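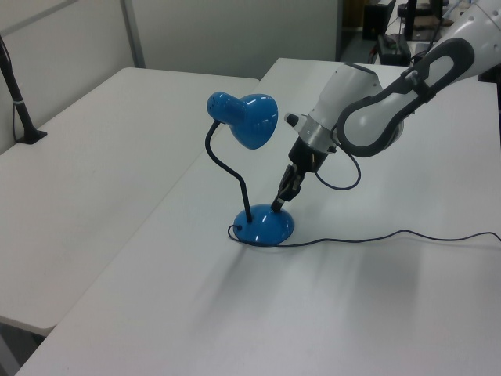 The blue desk lamp on the bench, with the arm's fingertip at its base.

Gripper Trials FAQ
Last updated 18 May 2024

I get the same handful of emails about my gripper comparisons, so I've put the answers in one place. If yours isn't covered, use the contact form and I'll get to it (eventually!).

Which grippers are you comparing?
Two so far. The Zodstead has jointed fingers and the Barrera is a plain parallel jaw. I'd love to add a suction cup, but my test list is full of curvy stuff and I suspect it would have a miserable time.

Why a desk lamp?
I wanted something glossy, rounded and a bit floppy, and a gooseneck lamp is all of that at once. The domed base gives the fingers very little to hang on to, and the cord loves to wander into the path. Boxes are fun for a day - then every gripper looks great and you learn nothing.

How many tries does each gripper get?
100 per object, split between nudging, grasping and lifting. The spreadsheet is up to 608 rows right now, which includes the runs I threw out when I bumped the table.

Do you plug the lamp in?
Nope, never for a trial. The cord just lies on the table.

What counts as a good grasp?
The lamp has to come up, stay up while I count to five, and go back down standing. If the head swings around but the base holds, I still call it good and make a note.

How fast do you move the arm?
60 millimeters a second on the way in, for both grippers. I tried 500 once, with a foam block, and I don't recommend it.

What controller software do you use?
Nondumero, the free version. It's clunky about saving finger positions, so export your settings before you update. I learned that one the hard way and lost a whole evening of tuning.

Can I get the raw data?
Sure! It's in the Mernthorpe folder on the downloads page. Column names are a mess and I'm slowly fixing them.

When is the next round?
October, if the new fingertip pads show up in time. Mugs and a watering can are next on the list.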